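Outlet on kitchen counter keeps tripping, is it the GFCI or the wiring?

Posted by Nazmiye Kaplan
Kitchen & Electrical > Outlets and switches

Hi all, hoping somebody can point me the right way before I pay for a service call. We moved into a 1000 sq ft condo in June, older building, kitchen was redone at some point by the last owner. One GFCI outlet on the back wall feeds the whole left run of counter. It trips maybe twice a week. Not always when something is running either. Tuesday it went at 6 in the morning with nothing on but the coffee maker clock.

What I've done so far: reset it (obviously). Swapped the coffee maker for my sister's. Ran the toaster on the other side of the kitchen for a few days, no trips over there. Pressed the test button, it clicks off like it should. Breaker in the panel has never tripped, only the outlet. 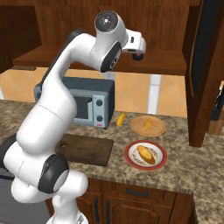
The outlet itself is a Litberg, 20 amp, don't know how old. The cover plate is a little yellow so I'm guessing not new. Whoever did the remodel put granite in and I really don't want anyone prying at it, and the thing with two round black knobs stacked up on the right side is usually what's plugged in there besides the coffee maker. Under-cabinet lights might be on the same line, not sure how to tell. Landlord is not a factor, we own it. Electrician quoted me 94 dollars just to come out. Is this something I can do myself?

Thanks in advance, Nazmiye

Kwaku Boateng
replaced mine last year, same thing, never tripped again. they wear out. 15 minute job, turn off the breaker first!!

Sena Sulemana
Agree it could be the outlet but don't buy one yet. Do this first.

Unplug everything on that run. And I mean everything, also whatever is downstream, so check for dead outlets when the GFCI is tripped. Bathroom, balcony, garage, people find them in weird places. In my old place on Bonsu the kitchen one was feeding an outlet out on the balcony and every time it rained, pop. Took me 13 months to figure out.

Leave it all unplugged for a few days. If it still trips with nothing on it, it's the device or the wiring. If it stops, add things back one at a time and leave a couple days in between. Slow I know. Anything with a heating element is the first suspect, they leak a little current to ground as they get old, and two leaky ones together can be enough when neither one does it alone.

Page last changed: Tuesday, 4:10 pm (Sena Sulemana fixed a typo) 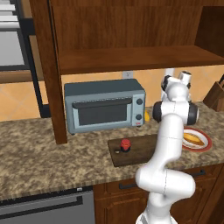 For the lights, just trip the GFCI with the test button and see if they go out. If they do then they're on the load side and the little transformer for those could be your problem too. Mine was a Nodness and it hummed.

If you do end up replacing it: breaker off, then check with a tester, not with the lights. Line wires go to the terminals marked LINE, take a picture before you disconnect anyhting. Load to LOAD. If you mix them up a newer one won't reset at all and you'll think you got a bad one. If there's aluminum wire in the box, or the insulation crumbles when you touch it, close it up and call the guy. 94 is not bad for that, I paid 65 but that was years ago.

Bernice Ackah
Not to scare anybody but check your condo rules, ours (Gralelstead, the tall building) wants a licensed person for anything behind a cover plate. They fined my neighbor. Also could be moisture, do you wipe the backsplash down a lot? I had water getting in behind the plate from spray cleaner. Spray the rag and not the wall. Also is it the kind with the little light, mine has a green light and it goes red when its bad

Nazmiye Kaplan
Ok thank you! Did the test button thing, the lights DO go out. And so does an outlet in the hall closet I never even used. Unplugging everything tonight. Bernice no light on mine, just the two buttons. And yes I spray that wall all the time, oops. Will post back when I know more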